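斯图尔盖特的冬季土豆派有了统一配方，家里的烤箱也可以做

作者：Radoslava Jurčo
12月19日
最后更新：15:30
分享 30 | 评论 9

斯图尔盖特（Stullgate）的居民每年冬天都吃一种叫弗洛尔基茨（Florkitz）的土豆派，可是这种派到底应该怎么做，各家的说法一直不同。本周，镇上的餐馆Altura和面包店Ghaffari一起公布了一份书面配方，放在两家店的柜台上，任何人都可以免费拿一张回家。

弗洛尔基茨是一种圆形的咸派，里面有土豆、酸白菜、洋葱和白色的羊奶酪，外面是用猪油和面粉做的薄皮。它看起来很简单，味道却和做的人有很大关系。有的家庭把土豆先煮熟再压碎，有的家庭把生土豆擦成丝，直接放进派皮里。还有的家庭不放羊奶酪，只放酸奶油，并且认为放奶酪是从山那边传过来的习惯。

两家店从五月开始讨论这件事。开始的时候，他们只是想给冬季的客人准备同一种派，这样面包店早上烤好，餐馆中午就可以拿去卖。但是第一次试做以后，双方发现对“正确的”弗洛尔基茨理解完全不一样。Altura的厨房用的是煮熟的土豆，派切开以后很柔软，像一块厚的土豆泥。Ghaffari的师傅用的是生土豆丝，派比较干，切面可以看见一层一层的土豆。

餐馆的主厨承认，他第一次吃到面包店的版本时不太喜欢。“我觉得土豆还是硬的，”他说，“可是我母亲尝了以后说，她小时候吃的就是这个样子。这让我有一点难过，也让我开始认真考虑。”

面包店方面也做了让步。他们原来坚持派皮里只能用猪油，现在的书面配方允许使用黄油。负责早班的师傅解释说，猪油做的皮更脆，第二天再吃也不会变软，不过很多年轻的客人不买含猪油的东西，他不希望这些人一辈子都没有尝过弗洛尔基茨。

最后公布的做法选择了中间的道路：土豆切成薄片，在盐水里煮到半熟，再放进派里烤。这样做出来的馅料既有柔软的部分，也保留了一点咬劲。试做期间，两家店请过一些老客人来品尝，他们的意见也写在了配方背面，其中有一条写得很直接：“酸白菜请再多放一些，现在的味道太客气了。”配方后来按照这条意见改过。

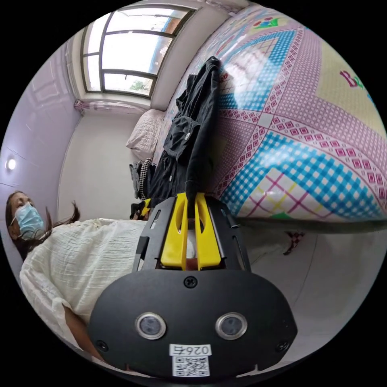 关于酸白菜，配方的要求比较仔细。买来的酸白菜要先尝一下，如果太咸，就用冷水冲洗一次，然后用手用力挤干。挤干这一步很重要，水分太多的时候，派底会变得又湿又软，放在盘子里就立不住。挤出来的汁可以留着，Ghaffari的师傅建议倒一勺到洋葱里一起炒，这样洋葱也有酸味。

洋葱要用小火慢慢炒，炒到颜色变成浅金黄色。主厨不赞成用大火，他认为洋葱的边变黑以后会有苦味，而羊奶酪会让这种苦味更明显。炒好的洋葱应该放凉，再和其他材料混合。

奶酪的问题讨论的时间最长。斯图尔盖特附近的牧场在冬天产奶很少，新鲜的羊奶酪价格比较高，有时候还买不到。书面配方因此写了两种选择：有羊奶酪的时候用羊奶酪，没有的时候用比较干的白奶酪，另外加一点盐和一勺酸奶油。派里不放会拉丝的黄色奶酪，这一点双方从头到尾没有争论过。

香料方面，配方里只有黑胡椒和葛缕子。葛缕子要在干的平底锅里稍微烘一下，闻到香味就马上倒出来。有人提出加入莳萝，也有人提出加入烟熏肉，两家店都没有写进去，但是在纸的最下面留了几行空白，给每个家庭写自己的做法。主厨说，他知道大家拿回家以后一定会改，他自己家里也会改。

以下是两家店公布的做法，本报根据柜台上的那张纸整理，供一个普通的家用圆形烤盘使用。

派皮：面粉、冷的猪油或黄油、一个鸡蛋、少量冷水、一小撮盐。

馅料：3个大土豆、挤干的酸白菜、两个洋葱、羊奶酪、黑胡椒、葛缕子、一勺酸奶油。

先做派皮。把冷的油脂切成小块，用手指和面粉搓在一起，搓到像粗的面包屑。加入鸡蛋和盐，再一点一点地加水，面团能够成形就可以停下来。不要揉太久。用布盖好，在冰箱里放30分钟。

土豆去皮，切成薄片，放进已经煮开的盐水里煮9分钟。捞出来以后平铺在干净的布上，让水汽散掉。这个时候可以炒洋葱。

把洋葱、酸白菜、黑胡椒和葛缕子混合，尝一下味道。奶酪用手弄碎，先不要全部放进去，留下一小把撒在最上面。

面团分成一大一小两块。大的擀薄，铺在抹过油的烤盘里，让边上的面皮比烤盘高出一点。放一层土豆，再放一层酸白菜和奶酪，这样重复，直到材料用完。最上面抹酸奶油，撒上留下的奶酪，盖上小的那块面皮，把边捏紧，中间用刀划一个开口。

放在预热好的烤箱中层，用中高的温度烤到表面变成金黄色。各家的烤箱差别很大，所以纸上没有写固定的时间，只写了“看颜色，也看边上有没有冒泡”。出炉以后放15分钟再切，否则馅料会流出来。

这种派一般趁热吃，旁边放一碗冷的酸奶或者一份腌甜菜。在斯图尔盖特的老街区，也有人习惯第二天早上吃冷的，切成小块，配红茶。Altura在冬季菜单里用的是第一种吃法，另外加了一份用苹果和辣根做的沙拉。主厨说沙拉是他自己的想法，和传统没有关系，客人可以选择不要。

Ghaffari则把派做成手掌大小，方便上班的人带走。小的派因为皮多馅少，师傅把酸白菜切得更细，并且减少了盐。面包店打算在整个冬天供应这种小派，每天早上开门的时候出第一炉，卖完以后当天不再补做。想要整个大派的客人，需要提前一天到店里或者打电话预订。

并不是每个人都高兴。有几位居民在面包店门口对记者表示，弗洛尔基茨从来没有写在纸上，写下来以后，大家做的可能会越来越像。一位住在磨坊街的老太太把配方读了两遍，说葛缕子放得太早，应该在盖上面皮之前才撒。她还是拿了一张，说是给在外地读书的孙女寄去。

另一位居民的看法不同。他的父亲生前每年都做这种派，可是没有留下任何记录，他自己试了很多次，派底总是湿的。“原来我没有把酸白菜挤干，”他说，“我父亲可能觉得这是不用说的事情。”

两家店表示，这份配方以后还可以修改。柜台旁边有一个本子，客人可以把自己家里的做法写进去，用什么语言都没有问题。春天的时候，他们会把本子里的内容整理一次，看看有没有需要补充的地方。目前已经有人写了关于用荞麦粉做派皮的建议，面包店正在试做，不过师傅说荞麦的面皮容易裂开，现在还没有得到满意的结果。

对于想在节日前自己动手的读者，师傅还有一个提醒：没有烤的派可以包好放在冰箱里过夜，第二天再烤，但是土豆必须完全放凉以后才能包进去。已经烤好的派不适合冷冻，解冻以后土豆会出水，味道也会变淡。剩下的酸白菜和土豆可以一起放进平底锅里，用一点油煎到两面发脆，当作简单的晚饭。

配方纸目前在两家店的营业时间内都可以领取。Altura星期几休息请看店门口的通知，节日期间的营业时间会比平时短。

评论（9） | 分享本文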